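Drilludine pump-bottle fault

The Drilludine pump-bottle fault was a recurring failure in a household robot trained by the firm Felosari to put pump dispensers into bottles. The gripper kept closing after the dip tube had met the rim of the neck, and the tube bent or the bottle tipped over. In April trials, 81 of 1000 attempts ended this way. Seven bottles were broken.

Background

The Drilludine learned household tasks from recordings of people doing them by hand at a table, seen from head height. The set covered pump fitting and the handling of paper napkins, with pink see-through bottles used for both. 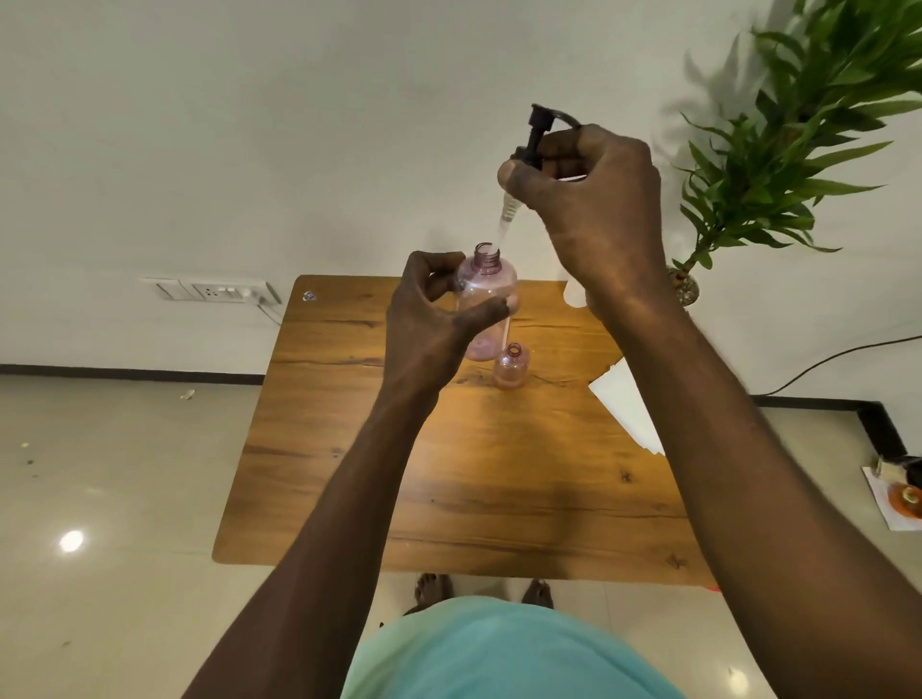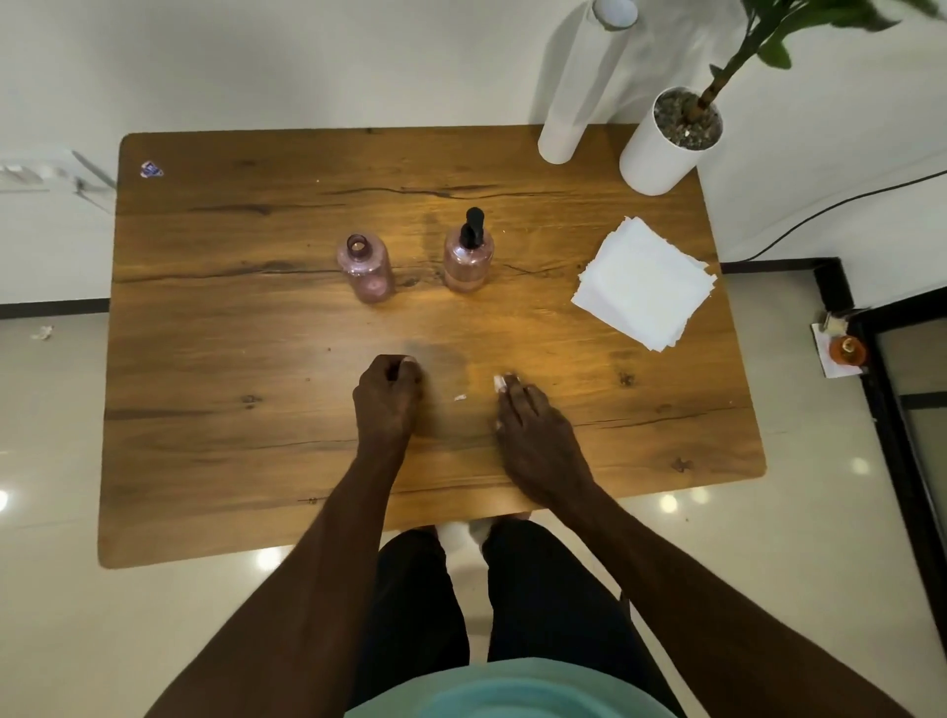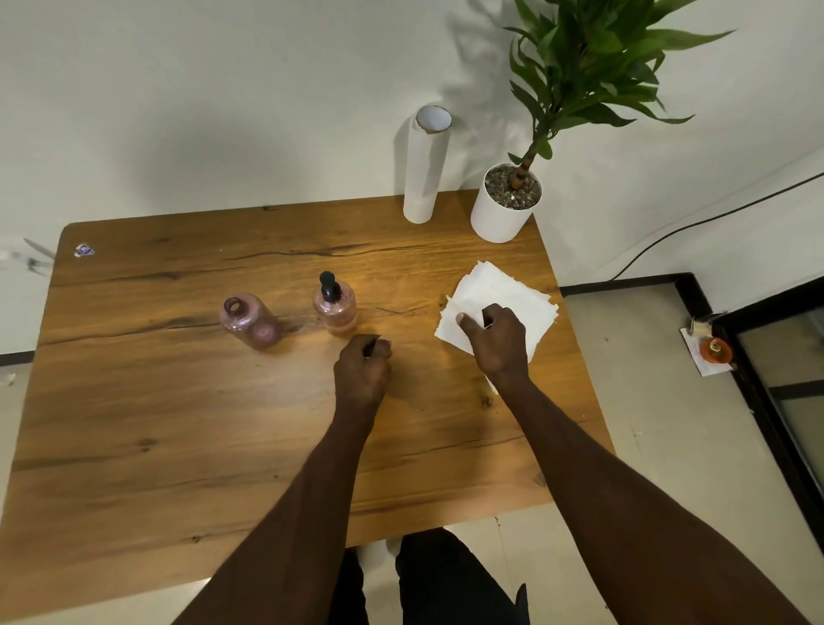
Cause

A review by Nikolaidis, an outside testing firm, found two causes. The wrist force limit had been set at 18 newtons, too high for a light bottle. The robot also had trouble finding the rim of a see-through neck against wood grain, and it often began lowering the tube slightly to one side. A person feels the tube catch and shifts it. The robot had no matching step and pushed on.

Response

Felosari lowered the force limit and added a stop-and-lift routine, which raises the tube and tries again when resistance is felt early. Glass bottles were taken out of unattended runs. Operators were told to keep their hands off the table until the arm had parked.

See also

Waretti gripper
Force limiting
Transparent object detection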